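How does a lighthouse help a ship?

A ship at sea has no road to follow. In daylight the crew can look for hills, towers and beaches that they know from the chart. At night all of that goes dark, and a lighthouse gives them something to look for.

The lighthouse at Plerngate stands on a low point of rock where the river Kemer runs into the sea. It is 40 meters tall and has 51 steps from the door to the first landing, with more above that. The lamp at the top is not very big. Most of the work is done by the lens, a thick piece of glass shaped in rings. Light from a lamp spreads out in every direction. The rings bend it so that it goes out in a strong, flat beam.

Every lighthouse has its own pattern of light. Plerngate gives one flash every 9 seconds. The next one up the coast, Illance, gives two quick flashes and then a long dark gap. A sailor who sees a flash starts counting. When the count is done, the sailor looks at the chart, finds the light with that pattern, and knows which one it is.
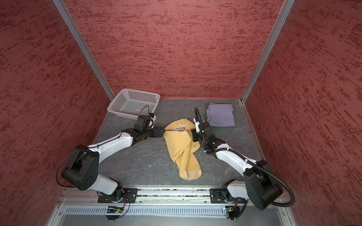 In the daytime the pattern is no use, so the towers are painted differently too. Plerngate is white with one black band. Illance is plain gray stone. The paint is called a daymark.

Lighthouses used to have keepers who lived there and looked after the lamp all night. Drahomíra Ondrejka was the last keeper at Plerngate. Her logbooks cover 1,332 nights, and on most of them she wrote only the weather and the names of passing ships. One ship, the Trnka, is in there again and again – it carried timber down the coast every summer until July, when it went in for repairs.

Today the lamp switches itself on when it gets dark. Ships also have satellite navigation, but crews still check the lights, as equipment can break.

Words to know

Chart: a map of the sea.
Daymark: the colors or shape that tell you which tower you are looking at by day.
Keeper: a person who looks after a lighthouse.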